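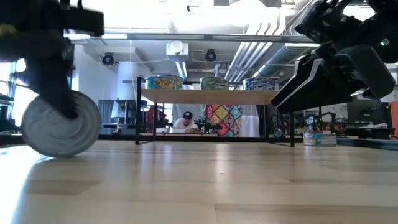 What does a lifetime guarantee on a table promise?

Posted 9/23/24

Rohani Manurung keeps her guarantees in a filing cabinet by the door of her repair shop in Ekamstead. They belong to customers, or did, and she has 255 of them. People bring one in with the broken chair or the sagging bookcase, she asks if she can take a copy, and it goes in the drawer.

I went to see her with a fair amount of doubt. A repairer has every reason to tell you that shops won't honour their promises, in the same way that a dentist has every reason to tell you about sugar. I also suspected that most people who moan about guarantees have never read one. She agreed with the second point straight away and took her time over the first.

"I'd be suspicious of me too," she said. "I get paid when the shop says no. But I also send people back. If I think they've got a claim, I tell them to go and make it, and I lose the job."

How often does that happen? She wouldn't give me a figure, and said she had never kept one. I pushed, because it seemed an odd thing for someone with a cabinet full of paperwork not to know. "I keep the papers. I don't keep what happened to the people. They don't ring me up to say they got a new table."

So we read some of the papers. The first she pulled out came from Rullitz, who sell dining furniture with what the leaflet calls a lifetime guarantee. I asked whose lifetime. She handed it over and let me find it, which took a while. The guarantee lasts for the lifetime of the product, and the lifetime of the product is defined on the back as the period during which it "remains fit for normal use". A table that has broken no longer remains fit for normal use. By that reading the guarantee ends at the moment you would want it.

"I don't think anyone sat down and planned that," Manurung said. "Somebody wrote the front and somebody else wrote the back."

I am less generous. The front is in large green letters and the back is in small grey ones, and someone chose the sizes.

To be fair to Rullitz, she has seen them replace things. A customer came in last June with a split table leaf, a clean split along a glue line, and Manurung told her to go back to the shop. They swapped the leaf without a fuss. Another customer, with what looked to her like the same split on the same model, was told that the room had been too dry. He had kept the table near a radiator. He lives in a flat where everything is near a radiator.

"He asked me if it was the radiator. Well, yes, it probably helped. Wood moves. If you make a big flat thing out of wood and you don't leave it room to move, it'll split in a dry room, and people have dry rooms in winter. Is that the customer's fault or the maker's? I know what I think. I can't prove it to you from a split."

That was the thing I liked about talking to her. She kept declining to be certain. I had arrived expecting a speech about how things used to be built properly, and I had an answer ready, which is that our grandparents' bad furniture was burned or dumped long ago and we only ever meet the good stuff. I tried it on her anyway.

"Oh, that's true," she said. "I've had awful old things in here. I had a Victorian chest where the drawer bottoms were the side of a packing box. It was nicely made on the front. People always spent the money on the front."

Is modern furniture worse, then, or the same? She thinks cheap furniture has become flatter, lighter and easier to buy, and harder to mend a second time. A screw that pulls out of solid wood can be put back: you plug the hole, drill it and go again. A screw that pulls out of chipboard brings some of the board with it. She can fix that once with resin and a bigger fitting. The next time she may be cutting away more than she is keeping. She has had to tell people that the repair would cost more than they paid, and she says most of them want it done anyway, at least until she writes the price down.

Her prices are on a card. It is £20 to look at a piece and give an opinion, taken off the bill if you go ahead. I thought that was steep for an opinion. She said it was the only way to stop people using her as evidence in an argument with a shop and then vanishing. I asked if a shop had ever taken any notice of her opinion. "Twice that I know of. One of those, I think they were just tired of him."

The second paper we looked at was from Zimis, a firm that sells shelving and beds online. Zimis offers ten years, in plain words, with no green letters. I was ready to approve. Then Manurung pointed out the registration clause: the buyer has to register the purchase within 28 days of delivery, using a code printed on the outer box. People throw the box away. Of the Zimis owners who had come to her, she could not remember one who had registered.

I wondered aloud whether that was really a trick. Filling in a form is not much to ask in return for ten years' cover, and a person spending £300 on a bed could be expected to read a page. She shrugged. "You could say that. You've just carried a bed up two flights of stairs. You want to lie on it."

There is a wider point here that neither the shops nor the complainers seem keen to make. In Britain a buyer has legal rights against the seller whatever the leaflet says, and those rights don't depend on a code on a box. A guarantee is an extra. Manurung believes that many of her customers have it the wrong way round: they think the leaflet is all they have, and when the leaflet lets them down they give up. I asked whether she explains this to them. She tells them to ring an advice line and ask, and she stops there. "I'm a furniture repairer. I'm not going to start giving people law over the counter."

I found that sensible and slightly frustrating. If she is right, then the people harmed by a bad guarantee are mostly harmed by believing in it, and the person best placed to tell them so sends them off to wait on the phone. She didn't disagree. She pointed out that there were four chairs waiting behind me.

Would she ever offer a guarantee of her own? She does, for a year, on glue joints only. She learned the trade at Pelupessy, a workshop on the other side of the county that closed when the lease ran out, and they gave no guarantee at all. If a chair came back they looked at it, and if it was their joint they did it again. "It worked because everyone knew where we were. You could walk in with the chair over your head and be angry. You can't walk in on a website."

I said that this sounded like nostalgia after all. A workshop that decides for itself whether it is to blame is hardly a model of consumer protection, and for every Pelupessy there must have been a place down the road that looked at the chair and told you to clear off. She laughed and said there was one, and it was bigger, and it did very well.

Before leaving I asked what she would look for if she were buying a table herself, with £300 and no discount from friends in the trade. She said she would buy second-hand and get underneath it with a torch. She would push one corner and see if the opposite leg joined in. She'd look for screws that someone had already replaced with fatter ones. New, at that price, she would want to know whether she could buy a spare leg, and she'd ask that in the shop, out loud, before paying.

"Ask them for the part number of the leg. If they've got one, fine. If they look at you funny, then you know what the lifetime thing is worth."

I tried it the following week at two furniture shops, which proves very little. In the first, a young man went off to find out and came back with a number written on his hand. In the second, I was offered a leaflet about the guarantee. I have not read the back yet.

Manurung's shop takes in work in the mornings. She asked me to say that she doesn't do upholstery, and that people should please measure the thing before they ring.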